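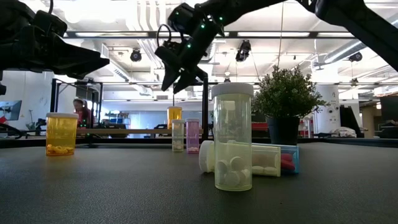
Third arm or spare parts? Planning the budget for a bottle-handling cell

Forum: Lab and Pharmacy Automation > Buying and Budgeting

kestrel_bench
Posted Sat 17 August

Hello all. English is my second language, so please be patient with me.

We are a small team at Ravenport and we must hand in our equipment plan in September. The work is handling of pill bottles: pick up, stand upright, sort by colour of the plastic. Clear, amber, blue, pink, most with white caps, some standing and some lying on the side. The table is dark grey and the arms come from above it.

My question is about money. I have two offers on my desk. Dallberg offers a package with three arms and one year of service. Wu offers only two arms, but with spare grippers and a better service contract. The totals are nearly the same. Which one would you take?

Also, how many bottles should I put in the plan? I wrote 200, and my manager thinks it is a typing mistake.

tinsnips
Two arms and the spares. I have never regretted a spare gripper, and I have regretted a third arm very much. It needs its own cables, its own place in the safety paper, its own calibration. When it stands still you pay for it all the same.

odd_torque
I don't agree with tinsnips. With bottles lying on their side you want one arm to hold and one to turn. If one of these two is in repair, the whole table stops. A third arm is your spare, and it is already mounted and tested.

What is the delivery time for a gripper from Wu? If it is more than 6 weeks, the answer is clear for me.

kestrel_bench
The Wu paper says 3 weeks for fingers and 10 weeks for a complete gripper. The spares in the package are one complete gripper and a bag of fingers. Dallberg gives no delivery times at all, I have asked them twice.

tinsnips
No delivery times in writing is a bad sign. I would not sign before they answer.

odd_torque, your "mounted spare" wears also, if you use it every day. And people will use it, because it is there.

odd_torque
Fair, it does wear. Still I would like to have it.

palewinter
About the bottles: 200 is not a mistake. Plastic gets scratched, caps stop closing well, and clear bottles become cloudy much sooner than one thinks. We bought ours from Zustden in mixed sizes. Buy more of the short wide ones than you believe you need — a tall bottle and a short wide one ask for a very different grip, and the short ones always go missing from our shelf.

Put the filling on a separate line too. White round tablets and long capsules move differently inside the bottle when it is tilted. We forgot this and had to ask for extra money in the middle of the year, which was not a pleasant meeting.

kestrel_bench
Thank you, I had the filling under "small things". I will move it.

Does anybody plan money for the table surface? Ours has a light texture and I like it, the bottles do not slide much.

palewinter
Yes, one replacement top per year. It is cheap compared with the rest.

gridlock_ann
Please don't forget the things around the arms. Cable holders, a longer emergency stop line, lamps. Clear plastic under strong ceiling light is difficult for a vision system, and ours needed two extra rounds of tuning that were in no plan. I would take some money from the arms and keep it for this.

On the main question I am with odd_torque, but only if Dallberg puts the service times in the contract.

tinsnips
Then we are two against one, and I still say Wu :)

kestrel_bench
Dallberg has answered now: 6 weeks for any part, and they will write it in the contract. I will put three arms as first choice and the Wu offer as second, both with the same lines for bottles, filling and lighting. My manager wants to see both anyway.

If somebody has a good text for the service clause, I would be glad to read it.

gridlock_ann
I can send you ours by private message on Monday. Change the penalty part, it was too soft.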